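How Marble Is Made

Marble is a kind of rock. People use it for floors, statues, stairs and kitchen counters.
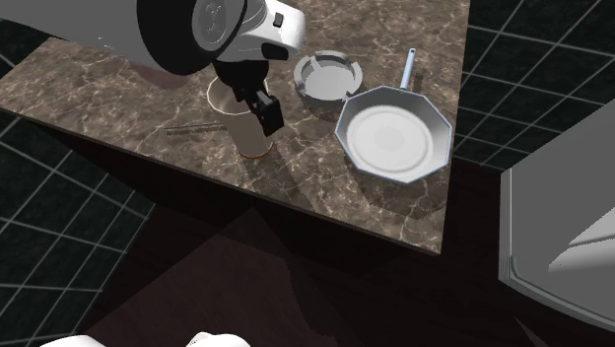
Marble starts out as another rock called limestone. Most limestone forms at the bottom of warm, shallow seas. Tiny sea animals die and their shells sink. The shells pile up, get squeezed together and slowly harden.

Later, the limestone may be buried deep in the Earth, where it is very hot. The rock does not melt. Its small grains grow into bigger crystals that lock tightly together. Now it is marble. Rocks that change this way are called metamorphic rocks. "Metamorphic" comes from Greek words for a change of form.

Why does marble have stripes?

Pure marble is white. Clay, sand or iron in the old limestone can turn it gray, pink, green or brown. The lines that run through it are called veins. Many veins were once cracks that filled up with other minerals.

How do people get it out?

Marble is dug from a big open pit called a quarry. Workers cut it with long wires covered in bits of diamond. A large block can weigh more than a car. At a factory, saws slice the block into flat slabs, and machines rub them smooth.

Try it

Ask an adult for a small piece of marble and some vinegar. Put one drop on the stone and look closely with a magnifying glass. You may see tiny bubbles of carbon dioxide gas. Do not try this on a counter at home, as vinegar leaves dull spots.

Words to know

Crystal: a solid with its tiny parts in a regular pattern
Quarry: a place where stone is dug up
Slab: a flat, thick piece of stone

Written by Khurram Tarar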